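Hengate Moves Quarterly Payroll Tax Filers to Single Online Return

Posted in Business Tax, Small Employers
0 Comments

Small employers registered in Hengate will file one combined payroll tax return each quarter beginning in June, replacing the separate withholding and local services forms now in use. The change applies to any business with 44 or fewer employees on its payroll at the close of the prior quarter. Larger employers stay on the monthly schedule.

Under the current procedure, an employer reports income tax withheld on one form and the local services levy on another, with different due dates and different account numbers. The combined return uses a single account number and a single due date, the last business day of the month following the quarter. Returns must be submitted by 11 p.m. on that day. A return sent after the cutoff is treated as filed the next business day and is subject to the standard late charge.
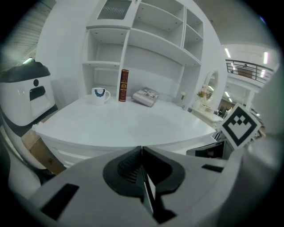 Paper returns will still be accepted from employers with fewer than three employees, provided a waiver request is on file before the quarter ends. Waivers already granted under the old procedure do not carry over.

The revenue office has mailed notices to 790 employers. Each notice lists the new account number and the balance, if any, to be brought forward from the two old accounts. A credit in one account will be applied first to an open balance in the other. Any credit left after that can be refunded or held against the next return, and the choice must be marked on the first combined filing. If no choice is marked, the credit is held.

"The figure to check is the opening balance," said Bernice Frimpong, a payroll tax adviser with Altonis. "If an amended return was filed late last year, the adjustment may be missing from the notice - and the time to raise it is before the first combined return goes in."

Frimpong said employers should keep copies of both final returns under the old system, along with proof of payment.
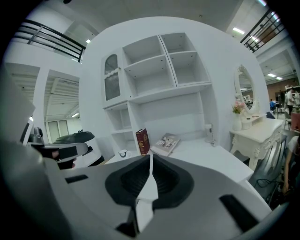 Businesses that use payroll software will need to update the account number and the form code before the first filing. Payments sent under an old account number will be redirected for one quarter only. After that they will be returned to the sender, and interest will run from the original due date.

Employers with a second location in Arroyo must continue to report wages paid there on a separate schedule, attached to the combined return. The rates themselves are unchanged.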